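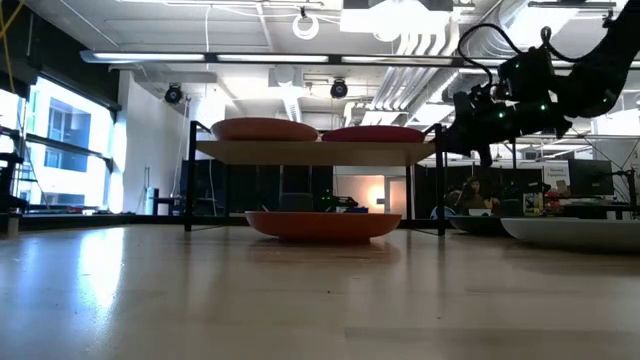
Schalen suchen ein Zuhause: Kammont lädt zum Geschirrtag

Wer in den vergangenen Jahren bei Kammont zu Mittag gegessen hat, der kennt das Problem mit dem Geschirr vermutlich nur zu gut: Es ist immer reichlich davon da, und trotzdem greift man stets zur falschen Schale. Damit soll nun Schluss sein, und zwar auf die gemütlichste Art, die man sich vorstellen kann. Am 13.09.2025 öffnet das Gemeinschaftsbüro von 14 Uhr an seine Türen zum Geschirrtag, und eingeladen sind ausdrücklich auch die Nachbarn aus der Pesik-Passage, die im Juni schon so fleißig beim Sommerfest mitgeholfen haben.

Die Idee stammt von Žofie Brabec, die sich seit dem Frühjahr mit viel Geduld (und einer ordentlichen Portion Humor) um die Teeküche kümmert. »Wir haben wunderschöne Sachen, wirklich, aber im Schrank sieht man sie ja nie«, erzählt sie. Also wird sortiert, gestapelt und getauscht, und wer daheim selbst eine einzelne Schale übrig hat, darf sie gerne mitbringen. 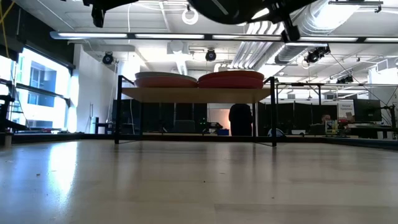 Für mehr Platz sorgen kleine Aufsatzregale, die Octavian Bucur von der Tischlerei Drallmont beisteuert. Zwei Stück hat er zugesagt, fünf sollen es bis zum Winter werden, und man merkt ihm an, wie sehr er sich darauf freut! Das Prinzip ist denkbar einfach und gerade deshalb so hübsch: ein helles Holzbrett auf dünnen schwarzen Metallbeinen, oben finden zwei Stapel in Rottönen nebeneinander Platz, und darunter bleibt noch Luft für alles, was ein wenig größer ausfällt. Geordnet wird nach Farben, das hat sich Žofie Brabec so gewünscht.

Für Kaffee und Kuchen sorgt die Bäckerei Krajčí, die Kinder dürfen an einem eigenen Tisch Papierschalen bemalen. Der Eintritt ist frei. Wer Geschirr abgeben möchte, bringt es bitte sauber gespült und in Zeitungspapier gewickelt mit und meldet sich damit gleich am Eingang.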